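Clay soil cracked wide open next to the house, should I water it or fill it?

Asked in Yard and Garden > Soil and Drainage
Posted by priseck_lane
31 August 2026

We bought a one-story house outside Priseck last fall and this is our first summer in it. The backyard is heavy clay with almost no grass left on the south side. Since July it has been cracking, and the cracks near the back wall are now wide enough that I can get my fingers in. One runs along the foundation for most of the length of the kitchen, maybe an inch out from the concrete.

There are no cracks in the house itself that I can find. One interior door has started sticking at the top, but it was never a great door. The previous owners left a sprinkler controller in the garage (a Prestix, looks old) and I have not turned it on because water is expensive here and there is nothing left to water.

My neighbor says to pack the cracks with sand before the fall rain. My brother-in-law says to run a hose into them until they close. These can't both be right. I'd like to keep this under $200 if I can, and I am not ready to call an engineer over a sticky door. I would also like something growing back there eventually.

3 replies, sorted by votes

amaral_backyard
60 votes

Don't do either one. Clay shrinks when it dries out and swells when it gets wet. If you fill the gap with sand, the clay has no room when it swells again, so it pushes on whatever is next to it, and in your case that is the foundation. Sand also drains fast, so you'd be giving rain an easy path down beside the footing. Running a hose straight into the crack has the same problem, only sooner.

What you want is for the moisture next to the house to change slowly and stay fairly even. Lay a soaker hose 12 to 18 inches out from the wall, not against it. Run it for a short time in the early morning, every two or three days, and check how deep the water is getting by pushing a long screwdriver into the ground. If it slides in 6 inches without a fight you're doing fine. If water is standing on top, cut the time in half. Expect the cracks to take several weeks to close up, and leave them alone while they do.

I had the same thing at my place in Amaral, on a south wall with no shade until late in the day. Two hoses, a splitter and a cheap battery timer were well under your budget. My water bill went up by 9 dollars a month, though rates where you are may be different.

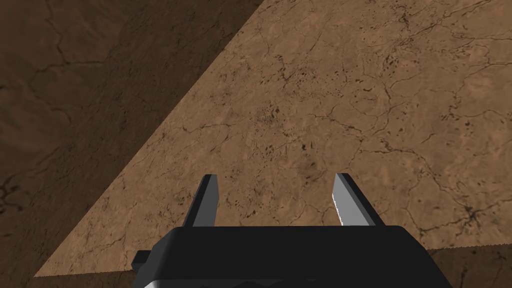

Dry, cracked ground, part in sun and part in shadow.

Shade matters more than people expect. Bare clay in full sun loses water much faster than the same clay under a few inches of mulch. Put down 3 inches of shredded bark or wood chips over the bare area, but keep it a few inches back from the siding so you don't invite termites. Check the downspouts while you're at it. If one of them dumps right at the corner, add an extension and get that water at least 5 feet out.

As for the door, put a pencil mark on the frame where it sticks and write the month next to it. If it frees up over the winter, it was moving with the soil. If it gets worse, or you see stair-step cracks in brick or a gap opening over a window, that is when you pay for the engineer.

seduvcombe_dirt
22 votes

Agree with the above on the soaker hose. I'd only add that you should not try to fix the planting side of it until it cools off. People till dry clay in August and end up with bricks.

Wait for the first decent rain, give it a few days, then spread 2 inches of compost over the top and leave it. No tilling near the wall. Buffalo grass or a native mix will take clay once it's established, but sow it when the seed packet says to for your area. I put down gypsum one year because the feed store in Seduvcombe had it on sale, and I could not see any difference. A soil test from your county extension office will tell you whether it would even help. Mine took around three weeks to come back.

Also check if there's a big tree close to that wall. Roots can pull a lot of water out of the ground in a dry summer.

hosebib431
3 votes

we had cracks like that every year growing up and my dad just ignored them, house is still there. I would turn the Prestix on once to see if any of the lines leak though - ours had a broken one and half the yard was a swamp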